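Kivau Course Closures: data card

Version of 09/04/2023

Contents
A table of golf courses that closed, changed owners or were rezoned, one row per course. The file has 505 rows and 13 columns. Nine-hole and par-3 courses are included. Driving ranges and mini golf are left out.

Columns you will use most
course_id – stable between versions
open_year, close_year – four digits, blank if unknown
holes – 9, 18, 27 or 36
owner_type – city, county, private, HOA
reuse – what the land was approved for, not what was built

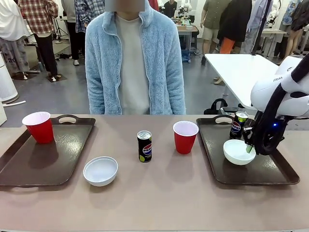 Sources
Rows come from county parcel records, planning agendas and local newspapers. The Akari subset was typed in from paper scorecards and has no acreage. Lambrakis rows were merged in April and still use the old owner codes.
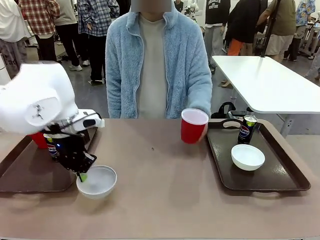

Known problems
Sale prices are as reported and are not adjusted for inflation. Four courses reopened under new names and appear twice – join on parcel_no to find them. Bondell Creek has no close_year, as the back nine shut first and the two sources disagree.

Corrections
Open an issue with the course_id and a link to the record.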